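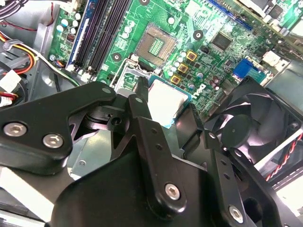
How to Decide Whether an Old Desktop Is Worth Upgrading

By Cengiz Demirtaş
May 15, 2022

Most upgrade guides assume you should upgrade. I don't, and half the people who ask me end up keeping what they have. Work through these steps before you put anything in a shopping cart.

Step 1. Write down the complaint. "It's slow" won't do. Slow to start? Slow with 40 browser tabs open? Slow in one program? If you can't say which, use the machine for a week and keep notes.

Step 2. Watch the numbers during the complaint. Open Task Manager (Windows) or System Monitor (Linux) and look at processor, memory and disk while the bad thing is happening. Ignore any "PC health" score. I've yet to meet one that didn't want to sell me something.

Step 3. Match the part to the number. Memory near full means more memory. Disk stuck at 100 percent on an old spinning drive means a solid state drive. Processor pinned for minutes at a time - and only then - means a faster processor might help.

Step 4. If it is the processor, find the exact motherboard model and its revision, then read the maker's support list. A chip that fits the socket may still need a BIOS update, and some boards never got one. Sellers will tell you it "should work." Ask if they'll take it back when it doesn't.

Step 5. Add up the real cost. Chip, cooler if the old one won't cope, thermal paste, maybe a power supply. My own list came to $84 for a used chip and looked like a bargain until I added the cooler.

Step 6. Compare that total with a used office machine from a refurbisher. If the gap is small, stop there.

A word on benchmarks. One chart had my new chip scoring 918 points higher than the old one. My video exports finished 6 percent sooner. Charts are fine for ruling things out, but I wouldn't spend money on the strength of one.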